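Stock and Inventory Help > Setup > Units of measure

Stock on hand drifts when buying by the case and selling by the pack

Tshepo Botha
Posted Tuesday

We run a small grocery wholesale counter in Lerkcombe and moved our stock records to Flesteck in December. Dry goods come in by the case. A case of dried pasta is 144 packs, made up of 12 trays with 12 packs in each. Restaurants buy whole cases or trays, walk-in customers buy single packs.

When I created the items I set the stock unit to "case", since that is what appears on the supplier invoice. I then added "tray" and "pack" as selling units with conversion factors. The factor field accepts four decimal places, so tray is 0.0833 and pack is 0.0069.

The on-hand figure no longer agrees with the shelf. After a count on the pasta items the system always shows slightly more stock than we have. The difference grows between counts and is worse on items that sell mostly as single packs. I have checked for theft, unrecorded breakage and unposted sales and found nothing that explains it.

A second matter may be related. One supplier has started sending trays of 10 for some lines. The item is otherwise identical and the pack barcode has not changed. I received these as trays in the usual way.

I want to know whether the drift is a rounding problem or a posting problem, and whether I can change the stock unit now without losing the sales history. Export to CSV is available on our plan. The stock adjustment screen works normally.

14 people have this same issue

Riaan Oosthuizen
Replied Tuesday

Do a full count every week and post an adjustment. We do this with everything and it is never far out. Also check that the scanners are on the latest firmware. Ours are Sorix and they had a fault where the quantity key would repeat if held too long.

I would not touch the unit setup once there are sales against it.

Mbali Nkosi
Replied Tuesday
Marked as most helpful

It is a rounding problem, and you can confirm it with a calculator before changing anything.

One pack is 1/144 of a case. The exact value is 0.006944 with the 4 repeating. Your factor field holds 0.0069. If you sell 1000 single packs, the system deducts 6.9 cases. The true deduction is 6.9444 cases. The difference is 0.0444 of a case, or a little over six packs, and it is always in the same direction. The system believes you still have those packs. That agrees with what you describe: on-hand too high, growing with time, worst on items sold as singles.

The tray factor has the same fault on a smaller scale. 1/12 is 0.0833 with the 3 repeating, so selling 12 trays one at a time deducts 0.9996 of a case.

The general rule is that the stock unit should be the smallest unit you ever sell or count. Every larger unit is then a whole number multiple. Pack = 1, tray = 12, case = 144. Whole numbers are stored exactly and there is nothing left to round. The purchase unit can remain "case" so that your orders still match the supplier invoice. The stock unit and the purchase unit are separate fields on the item, and the import template fills both from the same column unless you split it, so many people end up with them equal without having chosen it. 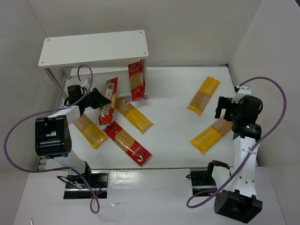

Before you convert anything, decide what counts as one item. The stock unit only works if every pack under an item code is interchangeable for selling, costing and counting. Size is the usual dividing line, but packaging matters too where it reflects a different brand, grade or supplier. Spaghetti in red wrappers and spaghetti in yellow wrappers can sit side by side on one surface, with a pack standing upright under a shelf board and another lying diagonally in front of it, and a person counting "spaghetti" will put them all in one total. If your records hold them as two codes, the count sheet must carry something the counter can see, such as the wrapper color, next to the description. If they are one code, say so on the sheet as well. A mixed-up pair of codes gives one item over and one item short by the same amount, so it is easy to tell apart from your rounding fault, where nothing is short on the other side.

On changing the stock unit: Flesteck does not let you edit the stock unit once there are posted transactions. The field goes gray. I do not recommend trying to force it through the import, as the history is stored in stock units and would not be rescaled. Six cases would become six packs. The method I used was as follows.

Choose a time when nothing is being sold or received. We did it after close, with the counter terminals logged off.

Post all open receipts and sales for the affected items. Leave nothing in draft.

Count the items in packs. Count full sealed cases as cases and multiply on the sheet, then add trays, then loose packs. Do not convert on the handheld.

Export the item list and the transaction history to CSV and store them somewhere outside the system.

Create a new item for each old one, with stock unit "pack", purchase unit "case" at 144, and selling units "pack" and "tray". Use the old code with a suffix. I used -P.

Enter the new unit cost. This is the old case cost divided by 144. Check how many decimals the cost field allows. On ours it was six, and that was enough. If yours allows only two, keep the case cost on the supplier price record and let the system derive the pack cost at receipt.

Adjust the old item to zero with a reason code you have created for this purpose, so that the write-off can be separated from real losses in the reports.

Adjust the new item up to the counted quantity with the same reason code.

Move the barcodes. A barcode can belong to one item only, so it has to come off the old item before it can go on the new one. Do this last, and do not reopen the counter until it is done.

Set the old item to inactive. Do not delete it. Inactive items remain in the sales reports.

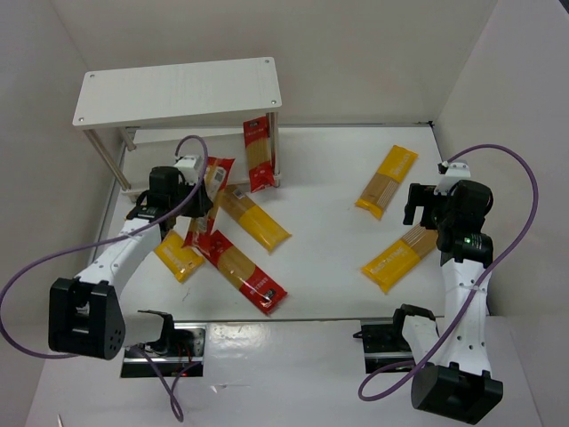 The value of the two adjustments should be close but will not be equal. The gap is the accumulated drift, now shown as a loss. Your accountant will want one line of explanation for it, and the calculation at the top of this reply is sufficient.

For sales history across the change, add a group code to both the old and new items and run the report by group. The quantities will be in different units. Either multiply the old quantities by 144 in the spreadsheet or report on value only. Reorder suggestions will be wrong until the new item has some history of its own. I set the reorder points by hand and turned off the automatic calculation in the meantime.

The trays of 10 are a separate fault and it is a posting problem. If you received them as "tray", the system added 12 packs for each one and you got 10. Each such tray puts you two packs over. With the stock unit changed to packs you can add a second tray unit to the item, for instance "tray10" with factor 10, and receive against that. Rename the existing one "tray12" at the same time. Two units with the same name and different factors will be picked wrongly sooner or later, and the receipt screen does not display the factor unless you open the line.

Check whether the case has changed too. A case made of 10-pack trays cannot be 144. Look at the delivery note and not only at the invoice, as some suppliers invoice by the case without giving the contents.

Tshepo Botha
Replied

Calculated it for our best-selling line and the rounding accounts for most of the difference. The rest will be the short trays. I will convert the pasta first and leave rice and flour until it has been through one full count. Does the tray barcode need to move as well, or only the pack?

Mbali Nkosi
Replied

All of them. Each barcode carries its own unit, so check that the tray code points to the tray unit after the move. It defaults to the stock unit. If you miss this, scanning a tray will sell one pack.

Kgomotso Motaung
Replied

Agree with the above on the stock unit. Two additions.

First, goods sold by weight. If you repack flour or sugar from sacks, use grams as the stock unit and define the kilogram as 1000. The same reasoning applies. I have seen setups with the sack as stock unit and a long decimal for each bag filled, and they drift in the same manner, with spillage on top so that the cause is harder to find.

Second, labels. If you print shelf labels through Zulu or any other add-on that reads the item table, check which unit it takes the price from. Ours took it from the stock unit. While that was "case", somebody had put a divisor of 144 in the label template to get a pack price. After conversion the template went on dividing, and the labels came out with prices of less than a cent, rounded to zero. Remove the divisor from the template before you print anything.

The sync to the label program ran overnight on our system, so the new items did not appear in it until the next morning. You can start it by hand from the Integrations page if you have administrator rights.

Lindiwe Maluleke
Replied

Does the inactive setting hide the old item from the counter search as well? Ours still comes up when staff type the name.

Mbali Nkosi
Replied

It hides it after the terminal has refreshed its item list. Log out and back in on each terminal. If it still comes up, look for the "show inactive" box under the search filter. It is saved per user, so one person can have it ticked while the others do not.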